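开放日筹备及演示碰头会 会议记录

日期:2024年3月23日
地点:Skodham 二楼,砖墙那间
主持:Oratile Msimang
记录:Oratile Hendricks
到会:Skodham 5人,Cokstead 来2人,Jevstead 线上接入(中途掉线一次)
缺席:Guzmán 那边没人来,资料会后补发
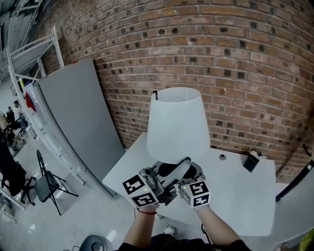 一、上次遗留事项

1. 报名表已改好,单位一栏改成选填。
2. 停车的事还没定。物业说周一给答复,Hendricks 去催。
3. 胸牌印多了,不重印,写错的名字现场手写改。

二、手持夹爪演示

Msimang 过了一遍流程。主项目定为抓台灯:双手握夹爪,夹住灯座,提离桌面,换个位置放下。白色桌子,靠砖墙,位置不再动。

讨论:
- Cokstead 问为什么不用杯子。Msimang:杯子上次参观用过了,老观众看腻。台灯上宽下窄……更正,灯罩上窄下宽,夹的时候手要避开灯罩,讲起来有内容。
- 两侧的标记方块要不要讲。Jevstead 认为必须讲,来的人一定问。Msimang 同意,但只讲一句:方块上的黑白图案供相机定位用。再细的放到问答。
- 观众能不能上手。意见不一。Cokstead 想让每人试一次,Hendricks 担心排队。最后定:每组抽2人试,其余看。12岁以下由家长陪同。
- 夹爪那根线,试的人容易绊到,讲解员站右手边帮着理线。
- 讲解词现在太长,念下来11分钟,后排肯定走人。压到5分钟。删掉公司历史那段,Msimang 不太情愿,同意先删。

决定:抓台灯为主项目,备用项目仍是叠毛巾,只在夹爪出问题时上。

三、参观路线与人数

报名目前56人。分批进,每批11人,最后一批不满也照常开。
路线:前台签到——走廊展板——演示区——问答——原路出。不走货梯。
Jevstead 建议在演示区前划一条线,观众站线外。同意,用黄色胶带,Hendricks 买。
椅子:演示时一律站着看,老人和孕妇给座。折叠椅够不够没点过,会后再看。
Cokstead 提出展板字太小,走廊灯又暗。展板来不及重做,只把标题放大重打一张贴上去。

四、安全和拍照

- 观众可以拍演示,不可以拍工位屏幕。门口贴告示,中英文各一份。
- 夹爪交到观众手里之前,讲解员自己先开合一次。
- 地上的线当天早上全部贴牢,包括风扇的。
- 急救箱放前台,别再锁柜子里了。
- Msimang:有人问“会不会抢饭碗”怎么答?讨论了挺久,没统一口径。Cokstead 主张照实说我们现在做的是采集数据,离上岗还早。先按这个答,不展开。

五、Guzmán 联合展示

对方发邮件说想带一台设备来,尺寸没给,电源要求也没给。没法安排。Hendricks 回邮件要参数,收不到就顺延到7月那场。Jevstead 提醒顺延的话海报上要去掉对方的名子,海报还没送印,来得及。

六、待办

Msimang:讲解词缩短,发群里;带新人练两遍抓台灯
Hendricks:胶带、告示、催物业、回 Guzmán 邮件
Cokstead:展板标题,问答环节出一个人
Jevstead:报名系统关门时间设好,关了之后不再加人(上次加到最后一刻,签到表全乱)

七、其他

茶水照旧,不订蛋糕。
纪念品还剩一箱贴纸,发完为止。
Cokstead 问讲解能不能有英文场。暂无人手,有需要的观众由 Msimang 单独陪。
下次碰头时间群里再约,尽量别超过一小时,这次又超了。

以上如有出入请直接在群里改,周二前不回复视为没意见。

抄送:全体到会人员、Guzmán 联系人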